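Search this site Go
Home Visits Notes Archive Contact

Visit to the Saraç textile finishing works, Hilville, 21 October 2022

The Saraç works finishes cotton for the bedding trade. Our group joined the afternoon tour, led by Csenge Vass. Entry is by the yard gate, and ear protection is issued in the hallway.

Gray cloth arrives on rolls, is singed over a gas flame and then washed to remove size. The bleaching range runs at 206 °F. The main boiler dates from the move to Hilville and feeds every wet process on the ground floor.

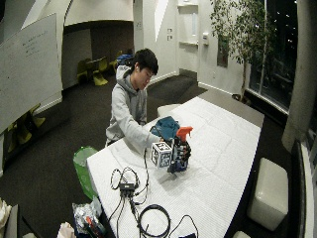

Why is the cloth singed before washing?
Loose surface fiber burns off cleanly while the cloth is dry, and the later dye takes more evenly.

The stenter came next. Cloth is held on pins along both edges and dried to width in hot air. One line handles 3,000 yards per shift. Width is checked at the exit with a steel rule, and the reading goes on a card tied to the roll. 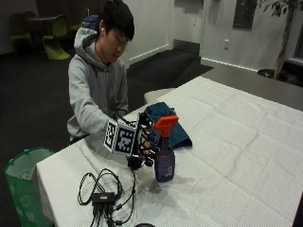 How much does the cloth shrink after finishing?
Under two percent in length, measured after three home-type washes.

Upstairs is the inspection room, with sloped tables and north light. Faults are marked with thread at the selvage. The shop by the gate sells seconds by weight, cash only. Parking there is tight.

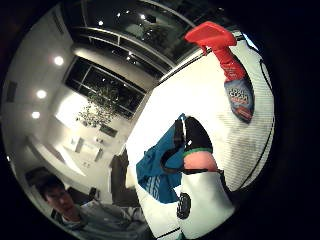
Andor Medve wrote afterward that the older stenter, taken out in December, gave a softer hand to sheeting and that he still has a roll to compare.

The dye house was closed for cleaning, so we did not see it.

Contact | Copyright Hilville Visits | Back to top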